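The Surnska Wastebasket, Six Months In

I didn't set out to have opinions about a trash can. The old one was a wire thing that let pencil shavings through and looked at you while it did it, and when it finally collapsed I drove out to Lyons, the housewares place past the feed store, intending to be inside for five minutes. I was there for an hour. They had an entire aisle. I came home with the Surnska, which cost $13, and a roll of green liners that I picked because they were next to it.

So, the basics. It's a small round plastic wastebasket, pale, a little narrower at the bottom, with a ripply texture on the outside and a slot under the rim to use as a handle. There's no lid and no pedal. The Starnberg, one shelf over, had a pedal and a hinge and a booklet. I have owned a hinge before.

The texture is the selling point, according to the sticker, which called it "wave relief." What it does is hide scuffs. I've kicked this thing across the floor more often than I meant to and can't find the marks without getting down on my knees, a position from which I don't normally judge housewares. It also collects dust in the grooves. An old toothbrush gets it out, if you're the kind of person who brushes a wastebasket, and in March I was.

The liner is where I start to grumble. The rim is wide and slick and there's no ring to clamp the bag, so you fold the extra over the outside and hope. Throw in anything with some weight and one side starts creeping down.
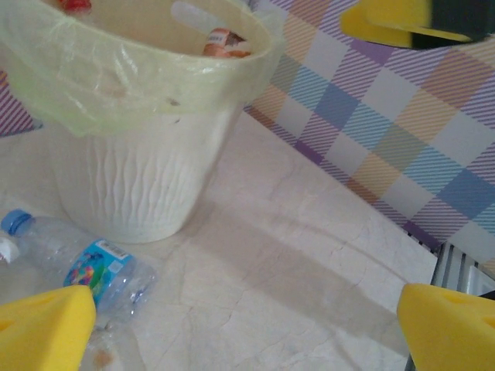
Esperanza Benavides wrote in to say that I'm buying the wrong size and should stop blaming the basket. She uses a smaller bag, stretches it over the rim and ties a knot in the slack at the back, through the handle slot, and hers hasn't slipped since August. She also feels that a loose liner is a moral issue. I tried the knot. It works, and I resent it a little, partly for the extra minute and partly for the other 3,000 or so liners I seem to have bought in the big roll.

Capacity is fair. For an office or a craft corner it lasts me around 3 days, and what fills it is air. Wrappers squash down nicely. A drink carton will stand up at an angle and hog the whole opening unless you flatten it first, and a water bottle with its cap screwed on is as good as a brick. Take the cap off, crush the bottle, put the cap back on. Better still, put it in the recycling, where I am told it belongs and where mine goes about half the time.
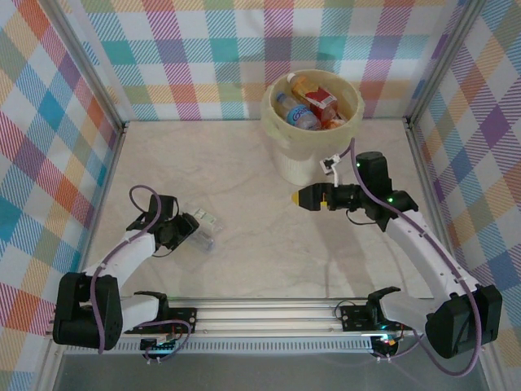
Stability is better than I expected from something this light. It slides when bumped, but it doesn't go over easily, even when I've lobbed something at the back wall from my chair. My aim is another matter. The wide rim forgives a lot and then, at the last second, doesn't, and I've spent more of this winter than I'd like picking up things that landed beside it.

I did borrow a Stirel for a week to be fair. It's taller, heavier and square, so it tucks into a corner the way a round basket never will. It also costs twice as much and the corners trap every scrap of wet tissue. Back it went.

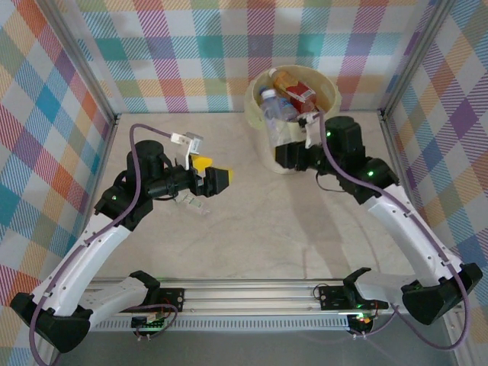 Cleaning is easy. Warm water, a squirt of dish soap, upside down in the tub to drain. Coffee left overnight came off without a stain. Tomato soup took two tries and a talking-to. The handle slot has a fairly sharp edge on the inside — I went over mine with a nail file — and I'd like to see that fixed at this price or any other.

Would I buy it again? Yes, and I have, for the bathroom. Get the smaller liners.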